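Open day at the Judcombe computer refurbishing works

The bus from Etthorpe takes 139 minutes if you count the stop where the driver buys a sandwich, and I count it. Judcombe itself is a gas station, a feed store and a long low building where old office computers go to be taken apart. Once a year, in November, they let the public in. I have been to open days at a brewery and a chocolate maker, and I can report that this one has the weakest free samples. I came home with a screw.

You sign in at a desk, get a visitor badge (mine was 3334, which seemed optimistic given the parking lot) and follow a yellow line to the receiving bay. Pallets come in from schools and county offices as far off as Flusdale. A good month is around 300 machines, most of them the same black towers you once kicked under a desk while looking for your shoe.

The teardown room is where I spent my afternoon. I had not looked inside a desktop since college and had forgotten how much of it is color. Someone picked red, yellow, orange and black for the power wires and then bundled them all together down the side of a green board, with a blue SATA cable looping off on its own business. The board says DELL in white letters, in case you were thinking of blaming somebody else.

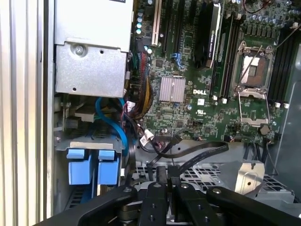 What won me over was the drive carriers. They are light blue plastic, they sit side by side in their bracket, and our guide claimed you can pull one out with two fingers. He then used his whole hand. Blue, he said, means you are allowed to touch it. I have owned cars that were less considerate.

The rest of the tour was a talk about sorting. Memory goes one way, drives go to be wiped, and power supplies get tested on a bench that hums in a key I would place near B flat. A woman in our group asked whether they ever find anything odd inside. Mostly dust, we were told, and once a birthday card. We all wanted to hear more about the card and were instead shown the dust. 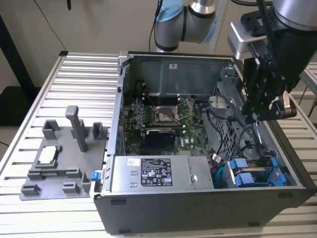
I had questions about the processor sockets, having once bent the pins on one and paid for the privilege. The answer was to go straight down, let go, and stop helping. I wrote that on my hand.

Lunch was at the Ng noodle counter across the road, 12 seats and a very good broth, and easily worth its own trip. The works shop next to the exit sells refurbished towers, keyboards by the pound and a mug. I bought the mug. It leaks a little -- I assume it was tested on the other bench.

Go in the morning if you can. The last bus back leaves at ten past five, and the driver will already have eaten.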